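Concrete Walkway Maintenance: Frequently Asked Questions

14 Sep 2019
By Sheena Mowat
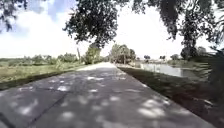 A concrete path in dappled shade, with a slab joint at lower left.

These answers cover the shared walkways in the Plakbridge and Rankin sections. Driveways and private patios are covered by the Plirolden property handbook.

What are the lines across the slabs?
They are joints. Concrete shrinks as it cures and moves a little with temperature. A contraction joint is a groove that makes the slab crack in a straight line at a chosen place. An expansion joint is a full gap with a compressible filler. Do not fill either type with mortar.

Is a hairline crack a defect?
Usually it is not. A crack is logged for repair when a quarter will fit into it edgewise, or when one side sits higher than the other. Cracks that meet neither test are left alone and checked again at the next inspection.

How is a raised edge handled?
Edges raised less than half an inch are ground to a slope. Larger offsets are lifted from the low side or the slab is replaced. If a tree root is the cause, the slab is removed first and the root is looked at before any cutting. Roots thicker than two inches are not cut without written approval from the grounds office.

Why do shaded stretches turn green or dark?
Shade slows drying, and algae and leaf stains build up where the surface stays damp. Sweep first, then wash with a mild detergent and a stiff nylon brush. Wire brushes leave steel particles that rust.

Can I use a pressure washer?
Yes, with a fan tip held at least 12 inches from the surface. Zero-degree tips are not allowed. Do not aim the spray into joints, as it will lift the filler.

Which deicer is permitted?
Sand or calcium magnesium acetate. Products containing ammonium sulfate or ammonium nitrate attack the concrete itself and may not be used on any shared walkway. No deicer of any kind goes on a slab during its first winter.

Are the walkways sealed?
Replaced slabs are sealed once, no sooner than 28 days after the pour. The product is a penetrating silane sealer. Film-forming sealers become slick when wet and are not approved. Resealing takes place in October in dry years and is moved to spring otherwise.

What load can a walkway carry?
Standard slabs are four inches thick and are rated for foot traffic, hand carts and mowing equipment up to 1000 pounds. Trucks and skid steers must cross on mats at the marked points only.

How long is a section closed after a pour?
Foot traffic may return after 24 hours in mild weather. Carts and mowers wait seven days. Barriers stay up until the crew removes them.

How do I report a problem?
Use the Zanutach request form and choose category 3655, Walkways. Give the nearest lot number and the type of problem. Trip hazards are marked with paint within one working day. Other requests are reviewed in about 20 days.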